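Two hours in the queue, 12 minutes on the ride

I went to Clirkwood in August with my sister and her kids, and I'm still cross about the cable cars. 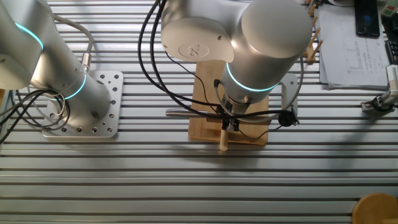
One reply to my last post said I should have bought the fast pass and stopped moaning, as everyone knows what Clirkwood is like in the school holidays. Well, fair enough, but the fast pass was another £18 each on top of £105 for the family ticket. I don't mind paying for a good day out — I'd go back to the Tromo water slides tomorrow! — but I do mind paying twice for the same seat.

And it changes the mood of the place. You stand there in the heat with a melting ice lolly (the youngest dropped hers on my shoe) while people stroll past you up the other lane, and every car they fill is one you're not in. The kids kept asking why we couldn't go that way.

Cukent does it better, I think. You get a time slot at the gate, free, and go off and have your chips until it comes round. It's a smaller park and the view is mostly car park, but we did everything on our list and were home for tea. We're trying Mfaume next, if they've sorted out the parking.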